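Re: [handheld-capture] tag checks before recording, draft rules

18 Feb 2022

On the draft rules, the Gemside group wrote:

> We'd like to keep the checklist as short as we can. Our people at
> Gemside do up to 33 takes in a shift and every extra line gets skipped
> by lunch. Can we not just say "tags clean and visible" and leave the
> rest to whoever reviews the takes afterwards? Also not clear to us if
> rule 4 (sleeves) is a must or a should.

Quick reply between two meetings, sorry, will be scrappy.

Short checklist yes. "Clean and visible" no, not on its own. We tried that wording at Haltden for the first batch and everybody read it differently. One person's visible is a tag at the far end of the room, edge on. Out of 1086 takes we had to set aside 100, nearly all for tag trouble, and the reviewers only found out weeks after the sessions were over. Nothing to be done by then except record again.

So what I'd want in the text:

Both tags flat on their mounts, no lifting corners. White border whole all the way round. The border matters as much as the black bit, people trim it to make the tag fit and then wonder.

Arm up, then arm down, then a slow turn of the wrist, before the first take and again after any break. Ten seconds. If the tracker drops a tag during that, stop and fix it, don't carry on and hope. 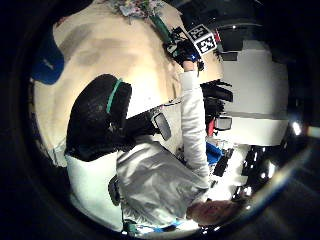

Rule 4. I'd make it a must. Sleeve ends at the wrist and stays there, glove goes on after, nothing loose near the mounts. Straps and cords the same, tuck them or tape them down. Mollari's version says "close fitting clothing is reccomended" which in practise means people turn up in whatever they like.

Room stuff, I'd keep as a should. Homes are homes, you can't ask someone to strip the place before you come in. But bright spots are worth a line, lamps and windows straight into the lens. Turn the lamp off or shift where you stand. Grasso asked for a minimum light level in numbers, I'm against, half of us haven't got a meter.

One more and its my own hobby horse. Write the tag numbers down, by hand, on the session sheet, big one and small one seperately. We had a rig go out with its tags swapped and take 697 onwards was all wrong by a constant offset. Fixable, but only once we knew which tag was where.

On who signs off: the wearer, not the reviewer. They're the one with the thing on their hand.

Can people send changes to rules 2 to 5 as plain text please, not a marked up file, I can't open half of them. Would like something we can all use by the end of February. Rule 6 (storage) I haven't looked at yet, will do it tonight or tomorrow.

Have to run

Haltden capture desk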